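2 min read
May | by the Kolow kitchen desk

The Skaretti dish rack costs $31, and for that money it would like you to believe you are getting a lifestyle. The box says "effortless." I washed dishes beside it for 50 days and there was effort throughout, all of it mine.

Still, it's a decent rack. Dinner plates stand up straight, bowls lean on each other like commuters, and the drip tray comes off without a fight. I own 102 opinions about drip trays, so that's high praise. My old Baudry held more but rusted the minute I looked at it with wet hands.

Complaints: mugs have nowhere dignified to go, and big pans have to be dried by hand, like it's 1950 or my mother is visiting. The cutlery holder is deep enough to lose a teaspoon in until spring.

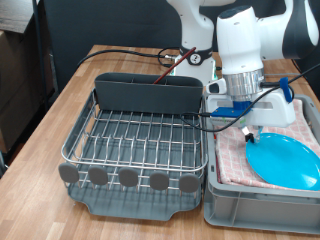
The Illton is cheaper and folds flat, mostly when you don't want it to. I'd pay the extra for the Skaretti and keep a towel handy for the pans.

Four stars. It loses one for "effortless."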